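Ntuli Floor Wash, 2 litre bottle

Sold by: Luvdale
Product code: 255
Makes: 30 buckets at the weaker mix
Suitable for: sealed stone, glazed and unglazed tile, terrazzo
Not suitable for: wood, cork, unsealed limestone

We were slow to stock this one. Every floor wash claims to lift years of dirt in a single go, and the label on the Ntuli bottle is no shyer than the rest. It also promises a "like new" finish, and we would ignore that. A worn tile is a worn tile, and soap will not put the surface back.

What it does do is rinse clean. We tried it on the speckled tile in our Lirurbridge shop, where the old wash had left a dull film, and the film went after two washes. The grout lightened a little. Rust marks by the back door stayed exactly where they were.

The label says one capful to a bucket. We used half and could see no difference, so start there. Warm water is fine - the maker asks for hot, but we doubt it matters. Mop, leave for 12 minutes, then rinse with plain water.

The scent is called "mountain air". It smells of soap.

Customers ask how it compares with the Adis concentrate. Adis is cheaper by the bottle and needs more in the bucket, so the gap is smaller than it looks. If you already have Adis and get on with it, we see no strong case for changing.

Unopened bottles can be returned to the shop. Page checked Apr 28, 2021. 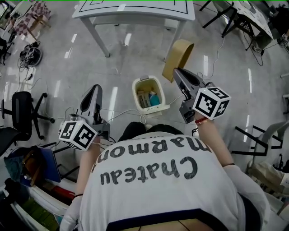 Grey speckled floor tile.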